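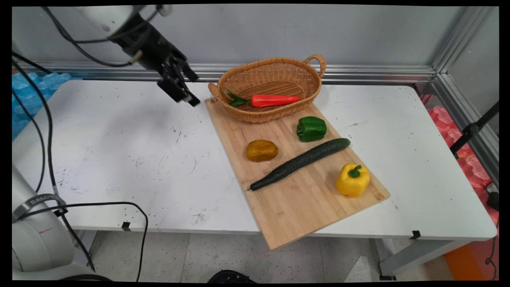

According to Lambros Sarantis, the hardest part of covering a count is the two hours after polls close, when precinct figures arrive in no fixed order and every candidate claims to be ahead. The call below is for people willing to work those two hours, and the weeks of preparation before them.

Call for Participants: Precinct Reporters and Data Checkers, Tarnach Municipal Election

Grundard Election Monitoring is recruiting 200 temporary participants for its independent parallel tabulation of the Tarnach mayoral and council election in June. The tabulation is non-partisan and is carried out under the observer accreditation rules of the municipality. Results are published after the official preliminary count.

Background

Tarnach has 128 polling places. At the last municipal election, 2,951 ballots were set aside for review, most of them over signature or marking questions. The review took nine days, and two council seats changed hands during it. The parallel tabulation records how many ballots are set aside at each polling place and on what stated grounds, in addition to the vote totals posted at the door.

Roles

Precinct reporter. Attends one assigned polling place from 30 minutes before closing until the tally sheet is posted. Copies the posted totals onto the paper form, photographs the sheet where local rules permit, and submits both through the Tratum reporting application. Does not handle ballots, question voters or address poll workers except through the presiding officer.

Data checker. Works at the tabulation office on Sutanto Street. Compares submitted forms with photographs, flags totals that do not add up, and calls precinct reporters back when a figure cannot be read. Data checkers work in pairs and enter each form independently. A form is released only when both entries match.

Shift lead. Assigned from among applicants with prior observer experience. Supervises eight data checkers, keeps the discrepancy log and signs the release sheet at the end of the shift.

Eligibility

Applicants must be at least 18 years old on the date of application. They may not be a candidate, a paid member of campaign staff, an employee of a political party, or an immediate relative of a candidate in this election. Anyone who has donated to a Tarnach campaign in the past 24 months must declare it on the form. A declared donation excludes the applicant from shift lead positions but not from the other two roles.

Residents of Tarnach may apply. They will not be assigned to the polling place where they are registered to vote.

Training

All participants complete one three-hour session covering the tally sheet layout, observer conduct and the reporting application. Shift leads attend a second session on discrepancy handling. Participants who miss training cannot be accredited and will be removed from the roster. A full rehearsal using around 1,000 test submissions will be held the week before the election. Attendance is required for data checkers and shift leads, optional for precinct reporters.

Pay and expenses

Participants receive a flat fee for election night and a separate fee for each training session and rehearsal attended. Rates are listed in the participant agreement, which is sent with the application form. Public transit costs are reimbursed on presentation of tickets. Mileage is paid only for polling places outside the transit area. Meals are provided at the tabulation office.

How to apply

Request the application form from the recruitment desk and return it with a copy of a government-issued ID and the signed conflict-of-interest declaration. State your first and second choice of role. Incomplete applications are held for five working days and then closed.

Applications are due by April 5, 2026. Selected applicants will be notified in writing and must confirm within one week. Unconfirmed places go to the reserve list.

Questions about eligibility or declarations should be addressed to Aliki Lazaridis, recruitment desk, Grundard Election Monitoring, Sutanto Street, Tarnach.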